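Skerthorpe Sculpture Trust
@skerthorpesculpture

1/ The Trust is pleased to share news of a new public commission for the lower end of the Skerthorpe towpath. Over the coming posts we will set out what has been commissioned, how the artist was selected, and what residents and walkers should expect while the work is installed.

2/ The commission is for a carved waymarker and listening post, to stand where the towpath meets the footpath from Villen. It will be made in green oak and local sandstone by Ramil Sarmiento, who works from a yard at Pangilinan and has carved outdoor pieces for parks, churchyards and schools.

3/ The site was chosen following the path survey last year. Walkers arriving from Villen told us that they often turned the wrong way at the junction and found themselves at the lock cottages, where there is no through route. A conventional fingerpost was considered. The Trust took the view that the junction deserved something people would wish to stop at.

4/ We received 29 expressions of interest. All were read by the full selection panel, and each artist has had a written reply. Four were invited to prepare a scale model, for which they were paid a design fee. The Trust does not ask artists to produce models or detailed drawings without payment.

5/ Mr. Sarmiento's proposal was for a single upright oak trunk, 7 feet high, set into a low ring of stone. The top third is carved as a heron with its neck folded. Direction lettering is cut directly into the trunk on three faces, deep enough to be read by touch.

6/ The listening part of the commission lies at the base. Two shallow hollows will be cut into the stone ring, one at adult seated height and one lower. Each is shaped so that a person leaning in hears the sound of the weir more clearly. The artist tested the shape at the junction in plaster and adjusted it twice.

7/ In his statement to the panel, Mr. Sarmiento wrote: "I would like the carving to be handled. The places where hands go will turn dark and smooth, and I have left the timber thicker there. Please do not varnish it."

The Trust has accepted this request. The oak will be left to weather to silver gray and the maintenance plan has been written on that basis.

8/ Several residents have asked about the timber. The trunk comes from a windblown oak on the Ukow estate and was offered to the Trust at no charge. No standing tree has been felled for the commission. The stone is reclaimed coping from the old wharf wall, which has been in storage at the Trust's depot.

9/ The curved lines of the stone ring were settled early. The artist's notes refer to everyday vessels, among them basins, troughs and bowls, and to the way a wide form can rest on a small foot. The ring will narrow toward the ground in the same manner, so that a person seated on it has room for their heels.

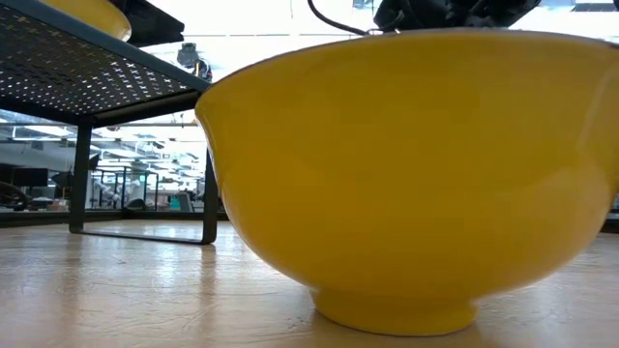

Yellow glazed bowl with foot ring, on a wooden tabletop.

10/ The lettering has been drawn by hand for this site. It reads VILLEN on the east face, UKOW on the north face and SKERTHORPE on the west face. The south face is uncut. Distances have been left off at the request of the highways officer, who advised that they would need to match the existing signs on the road.

11/ Access was discussed at length. The stone ring will have an opening wide enough for a wheelchair user to come up to the trunk and touch the lettering. The ground inside will be bound gravel, level with the path. The lower of the two listening hollows can be reached from a wheelchair on either side of the opening.

12/ We were asked whether the heron might be climbed. The carving has been designed on the assumption that it will be. There are no narrow projections below head height, the beak lies flat against the breast, and the trunk is fixed to a steel shoe set in concrete below the frost line. An independent engineer has checked the calculations.

13/ Funding. The commission is paid for from the Trust's public art reserve, together with 121 individual donations received through the towpath appeal. We thank every donor. Names will be recorded in the register held at the Trust's office and not on the work itself, in keeping with our usual practice.

14/ Carving is taking place at the Pangilinan yard. The artist has agreed to open the yard on one Tuesday in August, from 2 p.m. until 5 p.m. Visitors will be able to see the trunk at close range and try a mallet and gouge on offcuts. Closed shoes must be worn. Eye protection will be provided.

15/ Places at the open afternoon are free and limited to 100. Please book through the events page on the Trust's website. Children under 12 should come with an adult. There is no parking at the yard itself, and visitors are asked to use the field beside the village hall and walk up.

16/ School groups will be offered a separate morning. Teachers at the primary schools in Skerthorpe and Villen have been contacted directly. The session covers tool marks, grain and simple relief carving in soap, and pupils may take their work away with them.

17/ Installation will follow once the trunk has been delivered and the footing has cured. The towpath will be closed at the junction for two working days while the crane is on site. A signed diversion will run along Mill Lane. Boaters will not be affected, although we ask that no one moor on the outside of the bend during that period.

18/ Green oak moves as it dries. Splits will open along the trunk in the first two summers, and some may be wide enough to take a finger. They follow the grain and do not weaken the piece. The artist has made a relief cut down the uncut south face so that the largest split should form there, away from the lettering.

19/ The Trust will inspect the work every spring. Moss will be cleared from the lettering with a stiff brush and water. The stone will be left alone unless it becomes slippery. Any damage may be reported by telephone or through the form on our website, quoting "towpath heron."

20/ A number of people have written about the older carved bench at the top lock. It is not being removed. The left arm has decayed at the joint and will be replaced in matching oak by Mr. Sarmiento under a separate small contract. The bench will be away for repair during the winter and returned to the same spot.

21/ The models by the other three invited artists will be shown with the selected model in the Trust's front room during office hours. Each is accompanied by the artist's own notes. Two of the three have given permission for their designs to be considered for future sites, and we hope to be able to say more in due course.

22/ In reply to questions received this morning: the work will not be lit at night. The junction lies on a bat flight line and the ecologist's advice was clear. A reflective band will be fitted to the stone ring at ankle height on the path side for the benefit of cyclists.

23/ Also received: dogs are welcome at the junction and at the yard afternoon, on a short lead. The existing litter bin will be moved four paces toward the bridge. The water bowl kept by the bridge will stay where it is.

24/ Drawings of all four faces, the access plan and the maintenance plan may be read at the Trust's office or requested by email. Large print copies are available. Comments on the diversion route should reach us before the end of August so that they can be passed to the contractor.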